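Cestley Parts Reuse Project
Progress report to the Kourkoulas Fund, April
Prepared by Lucía Aguirre

Where we are

What a good month! The sorting room is finally laid out the way we drew it up in the application, and we've been through 3509 parts since the last report, against 2,900 planned. Gerasimos Economou rebuilt the intake log so each batch gets its number at the door, and that alone has cut our Friday catch-up from an afternoon to an hour.

The sorting bin

We settled on sheet metal with sloping sides. Parts slide down toward the flat floor and stay within reach, so the last few in a batch don't get lost in corners (our old crates were terrible for this). It sits on the pale wooden work surfaces, and the scuffs don't bother us one bit. The green parts are up next, 12 batches in all.
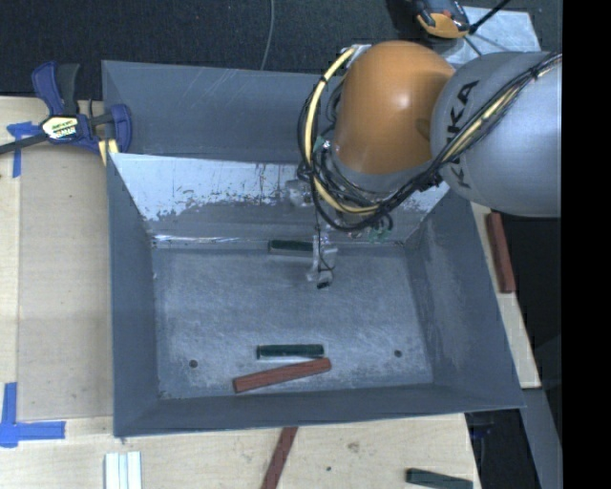 Spending and next steps

Julen delivered the shelving 17 days late but held the price. We still owe Zurkaseo for the labels. Nine batches are booked for next month, and we'd love to have you visit while they're going through.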